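Trutport Community Kitchen: Progress Report to the Savik Fund

Prepared by Aranka Simon, kitchen coordinator
November 29, 2025

Summary

The grant paid for three things: replacing worn tableware, setting up a better way to clear and wash up after meals, and training the people who do it. The tableware has been bought and is in use. The clearing routine is in its second version. Training is about two thirds done. We have spent 3,900 of the award and expect to spend the rest by the end of the grant period.

Meals served

We served 1,281 meals between the start of the grant and the end of October. The weekday lunch is still the busiest sitting. Evening numbers went up after we moved the start time half an hour later, and we plan to keep it there.

Tableware

We bought some 200 pieces, mostly plates and bowls, with a smaller number of trays. We chose plain white for the plates and bowls so that replacements will match whatever supplier we use later on. Breakages have been low. We have written off 14 pieces, nearly all of them bowls that were stacked too high on the drying shelf. The shelf has been lowered and the stacks are now kept to a fixed height marked on the wall.

The old mixed plates were sorted. The usable ones went to the Cellix housing project, and the chipped ones were thrown out.

Clearing and washing up

The first version of the routine had everything scraped, stacked and carried to the sink in one trip. It was slow, and water and food ended up on the tables and the floor. In October Tarmo Juška rewrote it so that each table is cleared in stages. Plates are emptied and set to one side, bowls are handled separately, and trays stay on the table until the end. Any water on the wood is wiped up before the next sitting, as the tabletops mark if they are left wet.

Average clearing time has come down, though we only began timing it partway through the period and the early figures are estimates. We will have a full set of timings for the final report.

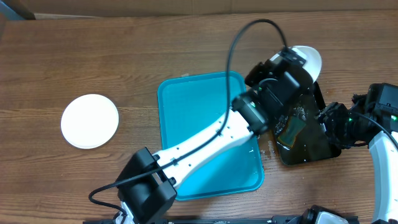
Training

Two of the three planned sessions have been held, both in the Pilkington Street dining room. The first covered food handling and hand washing. The second covered clearing, stacking and drying. Turnout at the second was lower than we wanted because it clashed with a school event, so we will repeat the stacking part at the start of the third session.

Problems and changes

The dish rack we first ordered was too wide for the counter and was returned. The refund has come through and is included in the spending figure. The smaller rack fits, but it fills up quickly after lunch, and we would like to move a small part of the remaining training budget across to buy a second one. Please let us know if this needs a formal request.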